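検査記録 第8号は、次の一文で始まっていた。

「白い卓の上に濃い茶色の紙を敷く。紙の端は反るが、押さえない」

ファルザナ・ジャヤワルダナ(Farzana Jayawardena)はこの指示を三度読み、押さえない理由を探したが、どこにも書かれていなかった。記録を残した前任者は12月にウストラ社を辞めている。引き継がれたのは紙の束と、校正済みの温度計と、トースターオーブンの扉の蝶番に関する長い注記だった。

注記によれば、扉は全開にして水平まで倒す。途中で止めてはならない。庫内の網に触れずに皿を出し入れするには、手前に100ミリの余裕が要る。余裕が足りなかった日の試料は、すべて「無効」の印を押されていた。

彼女は手順に従った。オーブンは左、アルミの型は中央、桃色の丸皿は右。型は長辺を縦に向ける。作業標準のケーリン式では横置きと定められているが、前任者は一貫して縦に置き、逸脱の届けも出していない。
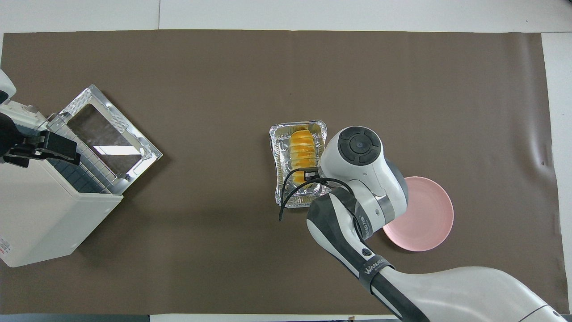 縦置きの根拠は、記録の後半でようやく見つかった。試料番号392の備考欄に、鉛筆で小さくこうある。

「母は縦に置いていた」

備考欄は規定上、測定条件のみを記す場所である。ファルザナは消しゴムを手に取り、試料番号と筆跡を照合し、消しゴムを引き出しに戻した。

その後の頁にも私的な記述が混じっていた。焼き色の評価は五段階で行うことになっているが、385番台を過ぎたあたりから、段階の横に短い語が添えられている。「浅い」「日曜の色」「父なら食べない」。いずれも定義がなく、再現性は確認できない。

最終頁の試料番号は985だった。焼き色は四、重量は規格内、備考は「同じ色。終了」。何と同じなのかは書かれていない。加熱時間の欄は空白である。

彼女は新しい用紙を出し、日付欄に2021年4月2日と記入した。加熱時間は標準値に合わせ、庫内灯の点灯を確かめ、開始時刻を秒まで書いた。

終了後、評価の欄に四と書いた。ペンはしばらく備考欄の上で止まっていた。

「室温の影響なし。型は縦置き。紙の端は押さえていない」

署名をし、第8号の次に綴じた。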